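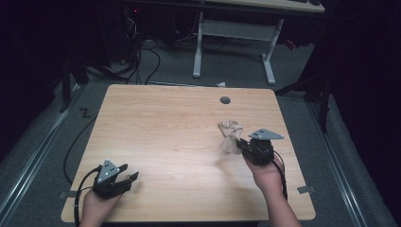
Folding a cloth is among the duller jobs in any house, and a small team at Levero has now spent since October doing it on purpose. The group wanted to know how many human demonstrations a robot needs before it can manage the task alone, and whether they all have to be good ones. Its demonstrators work at a table with a black gripper in each hand, each topped with a grey triangular plate of white dots, and do the job themselves. One gripper pinches the crumpled beige cloth while the other waits with its jaws open, like a diner who has been told the kitchen is running behind.

The team recorded 1,000 folds and trained two versions of its control software, called Ikis. The first learned from everything. The second learned only from the 60 per cent of recordings in which the demonstrator fumbled at least once and recovered. The second version did better, finishing nearly twice as many folds on cloths it had not met before.

"We had been throwing the bad ones away," said Tegan Kingi, who led the work. "I'd been quite strict about it."

Her explanation is that tidy folds teach a robot what to do when all goes well, and with fabric that is seldom the case. A dropped corner, picked up again, is worth more - at least until the robot starts dropping corners to be polite. It did so in 42 trials, and the team is still working out why.

Tests on towels come next. Fitted sheets have been discussed and put off.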